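Project report: Setup and maintenance of the pen handling cell
Student: Isla Skinner
Course: Automation practice, second year
Work place: Madov workshop, cell Nidura

1. Task

My task in this project was to bring the cell Nidura back to a condition where it can be used every day by the first year students. The cell consists of one small robot arm with a two-finger gripper, a camera at the wrist and a tabletop with a holder for pens. The arm takes a pen from the holder and puts it back. The work sounds simple, but when I received the cell in March the gripper lost the pen very often, and the log book had no entry for the last 14 weeks.

2. Condition at the start

I read the cycle counter first. It showed 1673 cycles after the last change of the grip strips. The maintenance sheet, written by the group before me, says the strips must be changed at 3000 cycles, so by the sheet they were still good. I looked at them with a lamp and found a lot of dust in the surface. In my opinion the counter alone is not enough to decide, and I added a visual check to the sheet.

The second problem was the play in the finger. When I moved the fingertip by hand, it gave way a little before I could feel resistance. The bolt at the joint had become loose. I marked its position with paint after tightening, so that the next group can see if it turns again.

3. Work carried out

Cleaning. I cleaned the strips with a soft brush and then with adhesive tape. The first time I used a wet cloth, and this was a mistake. The fibers stuck together and I had to wait until the next morning to continue.

Zero position. After the bolt was tightened, the closed position of the gripper was not correct anymore. I closed the fingers without a pen, at low force, and saved the new value 618 in the controller. The old value is written in the log book in case somebody wants to return to it.

Approach height. The old program came down too far and pushed on the cap of the pen. I raised the approach point in small steps and watched the wrist camera at every step. For this I used one pen only, standing upright in the holder. Pens that lean to the side are a different case and I did not adjust for them. 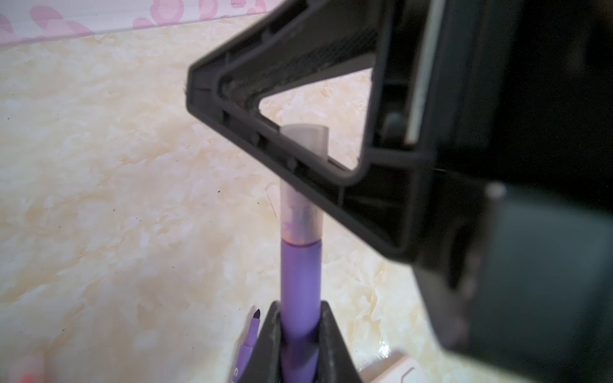 Figure 1. Wrist camera view during the height adjustment, purple pen upright in the black holder, gripper finger at the level of the cap.

4. Open points

The wrist camera sees the finger and the pen together, which helps much for the height. It is less useful for the distance between the fingers, and for this I had to look from the side. A second camera on the Pokside rail would be better, but the rail is now used by the Hughes cell.

The tabletop should be wiped before each session. I wrote this on the sheet as the first step.

I did not have time to replace the strips. A new pair is in the drawer under the controller, together with the small hex key that fits the joint bolt. Please put the key back there after use.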